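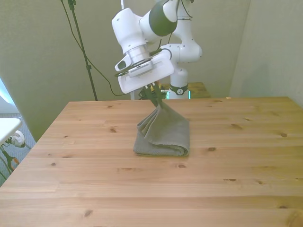 towel station, Drondex open day. got it by the corner

ok thread from the Drondex open day in Gerkstead, posting between demos so sorry for typos

1/ came for the welding cell, got stuck at the towel table. one white arm, one gray towel, small crowd. more people than at the welding tbh

2/ the finger pads are from Ornitz apparently. guy running it says terry cloth is harder than T-shirts. too thick, the layers want to slide apart

3/ asked about the camera up on the gripper. they say it looks for a corner first, picks after. you stand there wiling it on

4/ they claim 4000 practice folds since September. no idea how many went wrong, he laughed when I asked

5/ somebody's kid wanted to know if it does fitted sheets. no. "maybe next year"

6/ price question got a very long answer with no price in it

7/ D'Amico talk starts in 30 min, upstairs, bin picking I think?? seats going fast. coffee line is worse

8/ back from the talk. mostly slides, one decent clip of a gripper droping the same bolt 4 times. respect for leaving that in

9/ doors close at 6, if you're near Gerkstead there's still time. parking round the back, the front lot is full. go see the towel one before the welding

10/ phone at 4 percent, more pics tonight if I can find my charger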